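Two arms on the bench, and what came with them

Posted 27th October

The packing and kitting shop at Rovholm puts together small parts for other companies. For years every tray was filled by hand. Since May, part of that work has been done by a pair of robot arms from a supplier called Trillix, which pick parts off a table and put them where they belong. The shift lead, who has been with the company for 12 years, agreed to talk about what has changed. She asked for her name to be left out, as did the people on her crew.

She did not ask for the arms. "I found out at the same meeting as everybody else," she said. "There was a slide with a date on it. I wrote down the date and went back to work."

The first weeks were slow. Before the arms could do a job, somebody had to show them how, by steering them through the same pick again and again. That fell to the people who already knew the parts. Two of the packers took turns, a half shift each, and the rest of the line covered for them.

"People think you plug it in," she said. "We did 295 runs on one part before they let it go on its own. My best packer spent days teaching it something she can do while talking about her grandkids."

I asked whether that bothered the packer. "It did at first. Then she got particular about it. If somebody else did a sloppy run, she wanted it thrown out."

The training is paid at a higher rate than packing, which the crew had to push for. The original plan from Furnival, the firm that owns the shop, treated it as ordinary bench time. The lead took the complaint upstairs herself. "You're asking for a skill, so pay for a skill. It took them a month to say yes."

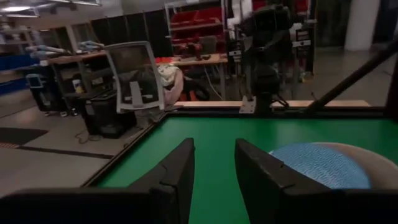

Another packer, listening from the next bench, said the money was fine but the work was lonelier. On the old line you stood across from someone all day, and now you watch a gripper close and open and you can't look away long enough to have a conversation. She still asks for the hand line when the schedule comes out.

The lead did not argue with that. She said she has started mixing the schedule so that no one is with the arms two days in a row. Management had wanted fixed operators. "They said it would be more efficient. Maybe it would. I have to keep people here past Christmas."

No one on the crew has been let go. Two people left over the summer and were not replaced, and she was plain about what that means. "That's how it gets done. You don't see anybody walk out with a box. There's just a locker with no name on it."

Some of the change has been good. The heaviest repeat job, a tray for a customer's Gunonel line, used to put people on light duty with sore wrists. The arms handle 40 percent of those trays now. "I had a woman who couldn't open a jar at night. She's better. I'm not going to pretend that isn't worth something."

The arms have trouble with anything soft or fuzzy, and with parts that roll. When one gets stuck, it stops and waits, and whoever is closest clears it. Those stops do not show up in the output report, and she has asked for them to be added. "If my people are fixing it all day, I want that written down somewhere. Right now it looks like the machine did it."

She was asked to name one thing she would tell another shop getting ready to do this. She thought about it for a while.

"Get the pay question settled before the crates come in," she said. "And find out who can turn it off at night. We had one manual and it was in the office, locked."

A second pair of arms has been approved for next year. She has asked for a seat at the planning meeting and was still waiting for an answer when we spoke.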